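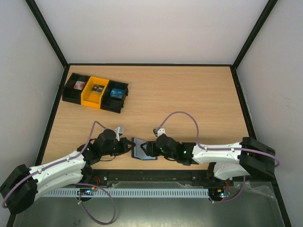
Black, yellow, black, and one flat thing in each.

I have been meaning to write about open bins for ages, and since September I've had plenty of time to form opinions (my family would say too many). I used to be a lidded box person. Everything small went into a box, the box went onto a shelf, and then I bought the same thing again three weeks later. Does anybody else do this?

What changed my mind was a long talk with my friend Fermín Fuentealba, who sorts the odds and ends for our neighborhood swap table and has the patience of a saint. His advice was to start with 3 open bins side by side and put only one thing in each, then leave it like that for a day or so before adding anything else. I thought it sounded silly, but I tried it at home with a deck of cards, a packet of seeds and some spare buttons, and oh, I was so pleased with myself!

Color does so much of the work, too. With a bright yellow bin in the middle and black ones on either side, I don't need labels — "left of the yellow" is enough, even when I'm calling it out from the other room.

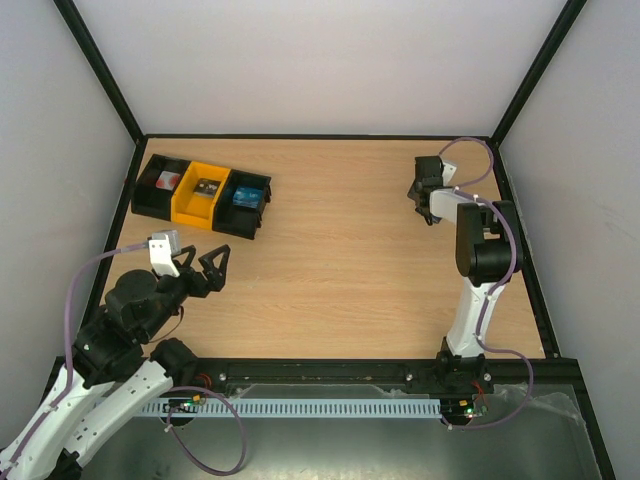 Red and white on the left, blue on the right, and that cheerful yellow in between.

I also like a low front. You can reach in without tipping anything over, and you see what you own. My button bin did creep up to more than 200 buttons by the new year, so I had to have a little talk with myself, and 25 of them have gone off to my sister for her cardigans. The seeds are next, once I decide where the beans are going.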